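Gripper change check, bench 2
Kokik fingers against Mudarus fingers, open PC case task
Checked in September, before the morning runs

1. Emergency stop reachable from both sides of the bench. OK.

2. Finger screws tightened and marked with paint pen. OK for Kokik. One Mudarus screw had no mark, I tightened it again and marked it.

3. Finger pads clean, no cuts. OK. The Kokik pad has a small shine at the tip, please look at it again next week.

4. Grip force limit set to 40 N in the controller. NOT OK at first. After the finger change the Grulier controller came back with the old value, 46. Corrected and saved. I ask everybody to read this value on the screen each time and not trust the saved profile.

5. PC case disconnected from mains, no processor in the socket. OK. The socket lid stands open, so the arm must not travel low over this side of the board.

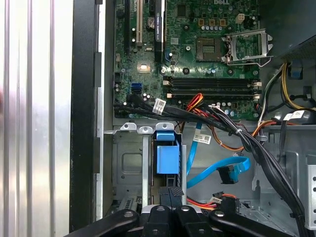
6. Cables inside the case kept away from the finger path. Accepted with comment. The thick black bundle is stiff and I could not fix it better without hiding the memory slots. Approach speed is reduced until we have clips.

7. Wrist camera cable has enough slack at full rotation. OK.

8. Cycle counter written down. Kokik 1,150, Mudarus 1,043. The difference is small enough for a fair comparison, in my opinion.

9. Sharp metal edges. Gloves are at the bench, but only one size. To be ordered from Abdel Hamid with the clips.

Result: released for slow runs only. Points 3 and 6 stay open.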